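Before You Buy an Arm for the Kitchen: Tips on Budget, Bench and Bowls

Readers keep writing in to ask what a kitchen arm costs. The arm is the easy number. It's printed on the quote in large type. What follows is the small type, collected from my own mistakes and from Ah-rin Yoon, who set up the prep kitchen at Mevstead and has kept every receipt.

Write the job list first

Before you look at a single catalog, write down the jobs you want done and how often you do them. Ah-rin's first list had 29 jobs on it. Then she crossed out anything she did less than once a week, and 11 were left. Then she crossed out anything involving wet lettuce, and there were eight.

Eight is plenty. Stirring, scraping, folding, holding a thing still while a person does something cleverer nearby. If your list is one job long, buy a stand mixer and take the rest of us out to dinner.

Divide the money before you spend it

My rule is to treat the arm as half the budget. The other half goes to the gripper, spare fingers, the table, an electrician, cables, utensils, and a line called "other" that will be the first one you use up. Sellers like Juvier and Skongate will quote the arm with or without a gripper, and the two prices look very different side by side, so check which one you've been sent. I once compared them for a whole afternoon before noticing that one of my bargains had no hand.

Ask for the price of replacement fingers in writing. Ask for the price of the cable, too. You'll be amazed what a cable can cost when it only fits one socket.

Measure reach from the bolts

The reach in the brochure is measured from the base to the far end of the arm. Your bowl isn't at the far end of the arm. It's low down, close in, and has sides. A long spatula held upright also needs height above the rim to get in and out, and that height comes off what the arm can do everywhere else. Tape the outline of the base to your table, stand the real bowl where it will live, and hold the real spatula in it. Then look at what's overhead. Inès Delaunay did this in her own kitchen and discovered a shelf, which she had personally put up. 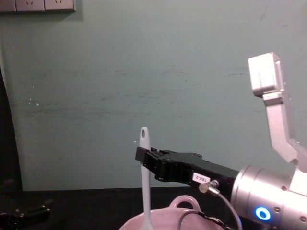
Spatula in the bowl, gripped partway up the handle.

Buy dull utensils, and buy several

Straight handles are easier to grip than curvy ones. Fancy tapered handles with a thumb rest were shaped for a thumb. Once you've found a spatula that the fingers close on squarely, buy three more of the same one on the same day, before the store changes the design. Mine came from a bin by the register and is the best value of anything in the whole setup, a fact I try not to think about.

Mark the handle with a bit of food-safe tape at the height where you want it held. It saves a lot of squinting.

Cables are a kitchen item now

Budget for clips, ties and a sleeve you can wipe. Then budget for longer cable than you think, as the arm will want to turn its wrist at exactly the point where the slack runs out. Keep the run away from the bowl if the table allows it – batter travels. If your outlets are high on the wall, decide early how the cord gets down to the table, and have an electrician look at the circuit before delivery day.

Leave money for the wall

Nobody likes this line. Put wipeable paint behind the work area, or a panel you can take down and wash. I had 26 dollars left in the budget when I reached this stage and spent it on half a can of semi-gloss. It was the wrong half.

Rent if you can

Bae will rent by the month, and if your busy season starts in September, you want the arm in your kitchen well ahead of it. Give the first week to setup and swearing. Keep a notebook by the table and write down each time you have to step in and help. If the notebook fills up, send the arm back and keep the spatulas.

Next time: lids, and why I've stopped trying.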